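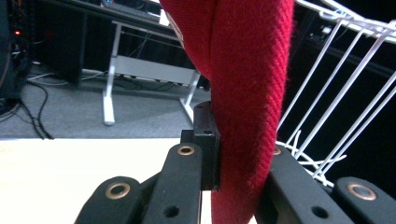

Red knit by the white wire rack. Look at that ribbing!

Hat season is over at my house, or it will be once I've found the last of them. Every spring I say I'm going to deal with the winter hats properly, and every spring I shove them in the hall closet in a grocery bag and forget about them until the first frost, when I pull out something that smells like a basement and has a mystery crease right across the forehead. This year I did it right. It took me most of a morning and two pots of coffee, and several of you at the Plondside swap table asked me to write down what I did, so you're getting the whole thing.

First, gather everything in one spot. I mean everything. Coat pockets, the car, the bottom of the tote you took to the January potluck, behind the dryer. I found a perfectly good gray one inside a rain boot. Don't start washing until you think you have them all, or you'll be running a sink of water for one lonely hat at four in the afternoon (ask me how I know).

Then turn each one inside out and really look at it. The inside of a hat tells you a lot more than the outside does. The band is where the makeup and the sunscreen and the sweat end up, and if there's a trim or a lining in there it may be a different fiber from the rest, so check the tag if there still is one. Mine mostly don't have tags anymore. I cut them out the minute they itch and then complain that I don't know how to wash anything.

I'm a hand washer for anything knitted. A dishpan, cool water, a little squirt of the Jedance wool soap, and let it sit while you do something else. Red gets its own water, always. I'm not going to tell you how many pink dish towels I own but I will say they match. If you aren't sure whether a color is going to run, wet a corner of a white rag and press it on the inside seam for a minute. Any color on the rag, that hat bathes alone.

No wringing! Press it against the side of the pan, then lay it on a bath towel, roll the towel up like a jelly roll and lean on it. I kneel on mine. After that you want it shaped with your hands while it's damp, and left somewhere with air moving under it. A wire shelf is great for this, the coated kind, because bare metal can leave rust marks and I've had that happen on a cream one I loved very much. Put a thin cotton cloth down first if your wires are far apart or you'll get lines. And please lay things flat. A heavy wet knit hung by one end will grow, and it will keep growing, and you'll end up with a hat for a horse.

While things are drying you can deal with fuzz. I go back and forth on this. A little halo of loose fiber is just what some yarns do, and I've stopped fighting it on my everyday hats. Pills are another story. I have one of those battery shavers and I use it with the fabric lying over the back of a plate so it's firm and slightly curved. Go light. You can shave a hole in a hat, especially along a fold or a seam where it's already a bit thin. If you see a long loose strand, don't snip it, pull it through to the inside with a crochet hook and leave it there.
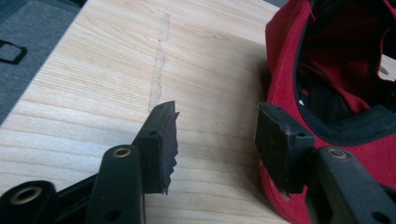

Photo courtesy of the Plondside Household Swap newsletter

Now the table. I do all my sorting on a bare wood table so I can see lint and snags, and I'd recommend a pale one if you have it. A red cap on light wood shows up beautifully, and so does every strand of dog hair. Mine has seen some life. There's always tape on a table that's used for real work, and if you've got an old strip that has gone ragged and won't budge, try a dab of cooking oil on a rag, leave it for ten minutes, then push at it with the edge of an old gift card. Wipe with soapy water after, and again with plain water, before you put any fabric near it. Oil on wool is a misery. If the finish on your table is at all delicate, try that on the underside first.

My sorting goes like so: keep out, put away, mend, swap. The keep-out pile should be tiny. I keep one for early dog walks and that's it. The mend pile goes in a bowl on the counter where I have to look at it, since anything I put in a drawer to mend is still in that drawer. Most hat mending is a five-minute job anyway. A trim that's come away inside the edge wants small slanted stitches in matching thread, and don't pull them tight, because the hat needs to stretch over your head and the thread doesn't. I use black thread for a black edge on everything and it disappears.

For the put-away pile, fold as little as possible. A soft knit hat can be folded in half once, along the same line as the ribbing if it has any. Caps with some body to them I like to nest, one inside another, with a wad of tissue in the innermost one. Don't use newspaper. The ink comes off, and I had a lovely oatmeal beret with half a tire ad on it. I put mine in a cotton pillowcase, the pillowcase in a lidded bin, and the bin on the top shelf with a cedar block tossed in. The Enberg hardware store has the blocks in a basket by the register, and you can sand the old ones to freshen them up, which saves you buying more every year.

One thing I changed my mind about is plastic bags with the air sucked out. I used to swear by them. They're fine for comforters, but they put creases in a knit that took me a lot of steam to get out, and if anything at all is still damp you've sealed it in there for six months. If you aren't sure a hat is dry, give it another night. The band is always the last part to dry, so put your finger right up in there and check before you close the lid.

As for the swap pile, bring it along! We're back in room 155 at the Wainwright building for the spring table, doors at ten in the morning. Use the side entrance at 68 Enberg Street if you've got bags, because the front steps are a pain. Clean hats only please, and turn them right side out so people can see what they're getting. Scarves and mittens are welcome too, and so are single mittens if you're an optimist like me. Leftovers go in the bins at the back and come out again in the fall.

I'd also love to hear what you all do about felted berets. I've got one that has shrunk to the size of a saucer and I can't bring myself to toss it. My sister-in-law says pincushion. I've soaked it in hair conditioner and stretched it over a mixing bowl and so far it has moved maybe half an inch, and the whole kitchen smells like coconut. If you've rescued one, stop me at the table and tell me how, or leave a note in the box by the coffee.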